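미디어·방송 > 시사토론 > 시청자 질문

토론 프로그램 발언 정정은 어디다 요청하나요

Anastasia Kalogeropoulos

급해서 두서없이 씁니다. 케이블 시사토론 보다가 패널 한 명이 지역 여론조사 수치를 완전 반대로 말했어요. Butow 시장 선거 건인데 앞선 후보랑 뒤진 후보를 바꿔서 말함. 진행자도 그냥 넘어가고 옆 패널이 한마디 하려다가 광고로 끊겼습니다. 다음날 재방송에도 그대로 나왔고요.

시청자 게시판에 글 썼는데 답 없음. 5일 지났습니다. 전화는 계속 통화중이고 연결돼도 담당부서가 아니라고만 해요. 방송 당사자도 아닌 일반 시청자가 정정 요청을 할 수 있는 건지, 한다면 어디에 뭘 적어야 되는지 아시는 분. 패널 개인 SNS에 댓글 다는 건 의미 없겠죠? 이미 한 번 달았다가 차단당했습니다ㅋㅋ

그리고 클립이 Stakside에 올라와 있는데 이건 방송사가 올린 건지 개인이 올린 건지 모르겠어요. 조회수는 계속 올라가는데 댓글에 다 그 숫자 그대로 믿고 싸우는 중. 답답합니다.
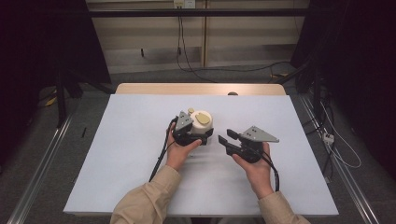
정정 요청할 때 방송 영상 파일도 같이 보내야 하나요?

파일까지는 필요없고 방송 날짜, 프로그램명, 문제 발언이 나온 시각만 정확히 적으면 됩니다. 방송사 쪽에 원본이 있으니까요. 발언은 들은 그대로 받아적으세요. 요약하면 "그런 취지 아니었다"고 돌아옵니다.

Krishnamoorthy Nair

지역 방송 모니터링 모임에서 2년 정도 활동했습니다. 질문자님 경우는 두가지가 섞여 있어요.

먼저 법적인 정정보도 청구. 이건 보도 때문에 피해를 입은 당사자가 하는 거라 일반 시청자는 보통 해당 안됩니다. 후보 캠프라면 모를까. 그쪽에 알려주는 건 가능하죠. 캠프 공보 담당 메일로 한 줄 보내면 의외로 빨리 움직이더라고요.

다음이 시청자 불만 접수. 이건 누구나 됨. 게시판 말고 홈페이지 맨 아래쪽에 고충처리인이나 시청자 상담 연락처를 찾아보세요. 게시판은 제작진이 안 보는 경우가 많습니다. 메일로 보내면 기록이 남아서 나중에 다른 기관에 민원 넣을때도 편해요.

메일에 적을 것
프로그램명, 본방 시각, 재방 시각
발언자 이름과 발언 원문
원래 조사 결과 링크 (조사기관이 공개한 것으로. 기사 캡쳐 말고)
원하는 조치. 자막 정정인지 다음 회 진행자 멘트인지 클립 수정인지

마지막 게 제일 중요한데 다들 빼먹어요. "사과하라" 이렇게만 쓰면 그냥 의견으로 분류됩니다.
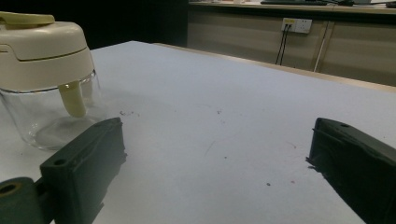 제가 작년 9월에 비슷한 걸로 메일 보냈을 때는 답장까지 거의 20일 걸렸습니다. 답은 딱 두 줄. 다음 회 끝에 자막으로 정정이 나가긴 했어요. 엄청 빨리 지나가서 저도 다시보기로 확인함. 클립 설명란은 따로 또 요청해야 됐고요. 그러니까 처음 메일에 클립 주소까지 넣으세요. 올린 계정이 방송사 공식인지는 방송사 홈페이지에 걸린 채널 링크랑 대조해보면 나옵니다.

Prodromos Karras

그 방송 저도 봤는데 패널이 일부러 그런것 같음. 전에도 그랬어요 그사람. 신고해봤자 안바뀝니다 그냥 채널 돌리세요

Aoife Ó Súilleabháin

윗분 말은 거르시고... 일부러인지 실수인지는 메일에 쓰지 마세요. 추측 들어가면 담당자가 그 부분만 붙잡고 반박합니다. 숫자가 틀렸다 맞는 숫자는 이거다 끝.

하나 추가하면 선거 기간이면 창구가 따로 있어요. 선거방송 심의 쪽은 일반 민원보다 처리가 빠른 편인데 기간 지나면 안 받을수 있으니 날짜부터 확인하세요. 여론조사 인용할 때 조사기관이나 오차범위 안 밝힌 것도 같이 적으시고요. 진행자가 말로 안 했어도 화면 자막에 나왔을 수 있으니까 재방송 한번 더 보고 쓰시길.

클립이 개인이 올린 거면 방송사에서도 할수있는 게 별로 없고 사이트 신고 버튼으로 가야되는데 저는 그쪽은 안해봐서 모릅니다.

Anastasia Kalogeropoulos

감사합니다 고충처리인 메일 찾았어요. 홈페이지 진짜 맨밑에 회색 글씨로 있네요. 원하는 조치는 자막 정정 + 클립 설명 수정으로 적어서 방금 보냈습니다. 답 오면 여기 댓글로 남길게요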